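**Is a 1000-piece puzzle with 2 missing pieces still a puzzle?**

**noeline_paewai** wrote:

Noeline Paewai here, long-time lurker, first-time complainer. I bought a Tralarness 1000-piece harbor scene at the library sale in February. Finished it last night at 11:40. Two pieces short, both sky. My sister says it counts as done. I say it's a very flat sieve. Opinions?

**gusset** wrote:

Counts. You placed every piece you were given. What more does the box want from you?

**edgesfirst** wrote:

Doesn't count. Sorry. I once took apart a 998 because I couldn't look at it. Check the vacuum bag, check your cuffs, check the dog.
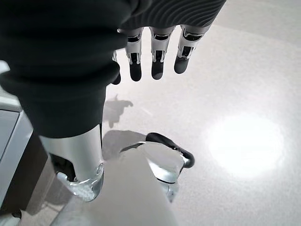 And check the inside of the box lid, where the flaps fold over. I've found three pieces in there over the years, one of them from a different puzzle.

**noeline_paewai** wrote:

No dog. Cuffs clear. The vacuum bag was a low point in my life and I'd prefer to move on.

**Renent** wrote:

Tralarness used to replace pieces if you mailed them the box end and a sketch of the gap. Took five weeks and the blue was never the same blue. You'd have a harbor with two tiny weather systems.

**edgesfirst** wrote:

Better than a hole.

**gusset** wrote:

Worse than a hole! A hole is at least the right shape.

**old_tautahi** wrote:

You can make your own. Lay tracing paper over the gap, transfer to cardboard, glue on a bit of the box picture if it's printed at the same size (it won't be), sand the edges. I did this for a Zernora lighthouse and it only took me an entire weekend. My wife spotted it from the hallway.

**noeline_paewai** wrote:

What did you use for storage while you were working on it? I've got the sky sorted into soup bowls and we're running out of soup bowls.

**old_tautahi** wrote:

Shallow drawers. Anything deeper than your thumb and the pieces pile up and you're digging. Sort by shape once the color stops helping, which in your sky will be right away. 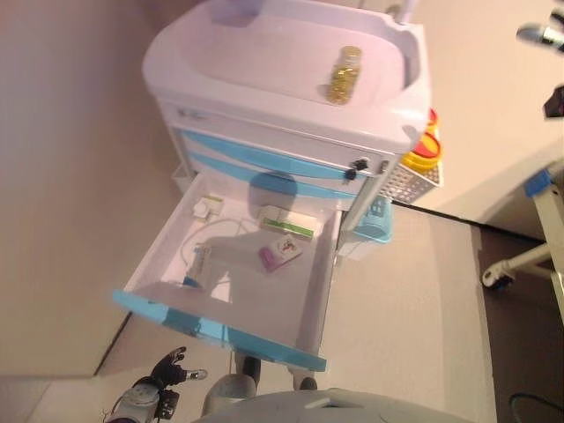 Label them too. I didn't, and spent a month thinking I had no knobs-on-all-sides pieces when I had a whole drawer of them.

**Renent** wrote:

Muffin tins. Drawers are for people with houses.

**edgesfirst** wrote:

Muffin tins tip. I lost 196 pieces of hedge under a radiator that way.

**gusset** wrote:

You counted them?

**edgesfirst** wrote:

I got them all back, so yes, I counted them.

**noeline_paewai** wrote:

Update – found one. It was stuck to the bottom of a soup bowl. The other is still out there. My sister now says 999 definitely counts, and I've told her to stop eating near the table.

**edgesfirst** wrote:

Check the sister.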